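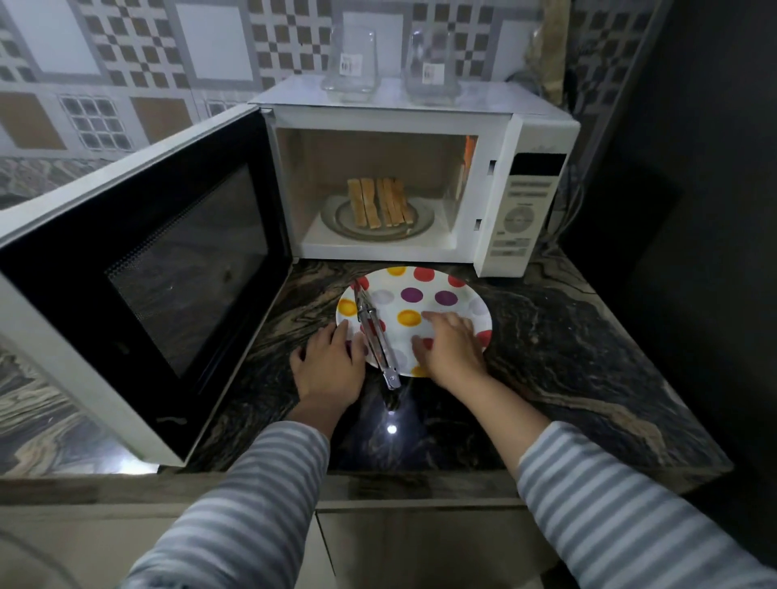

Why do people still write letters by hand? Mostly for the pleasure of getting one back.

I came to it late, the winter I moved to Tallden and found that my phone worked only at the top of the stairs. An old neighbor from Sotomayor sent me a card with two pages folded inside, all of it about her tomatoes and the new bus route, and I read it standing up in my coat. Then I sat down and read it again. I wrote back that same evening, badly, with a pen that skipped, and we have kept it going ever since. By my last count I have 104 of her letters in a shoebox (well, a shoebox and a half).

What I love is how slow the talk gets. You ask a question in October and by the time the answer comes you have forgotten asking, so it arrives like news – oh, the knee, yes, how is the knee! And you can't take anything back once it's in the box. I have mailed some very silly opinions about soup and had to live with them for weeks.

My friends say they have nothing to write about, and I do understand, but I think they are picturing something grander than a letter needs to be. The best one I ever got was written in a kitchen while supper warmed up, and it stopped in the middle of a sentence and picked up the next morning in different ink. I must have read it to everyone I know.

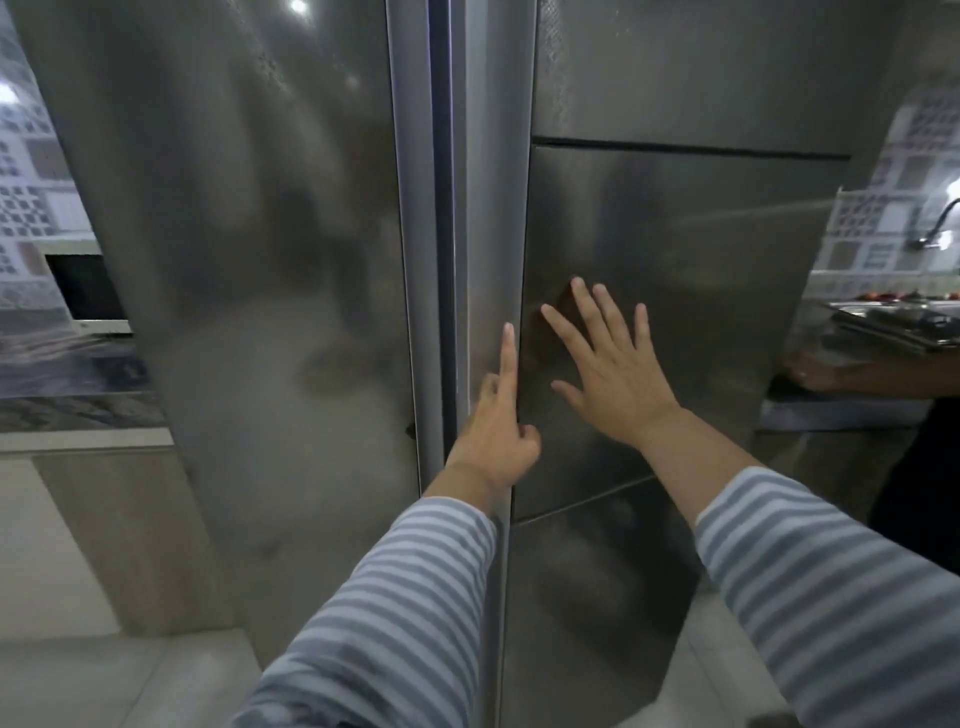 The kitchen, where plenty of letters get started.

People worry about their handwriting, too. Mine leans so hard to the right that it looks ready to fall off the page, and my uncle in Iduno, who is 82, prints everything in capitals like a ransom note. I wouldn't trade a single one of his for something typed. I can tell from the pressure of the pen whether he was cross about the weather.

So if there is someone you have been meaning to call, and the call keeps not happening, try a page. One side is plenty. Tell them what you ate and what the dog next door is up to, and ask them two things you really want to know – people do like being asked. Then put a stamp on it before you have time to read it over.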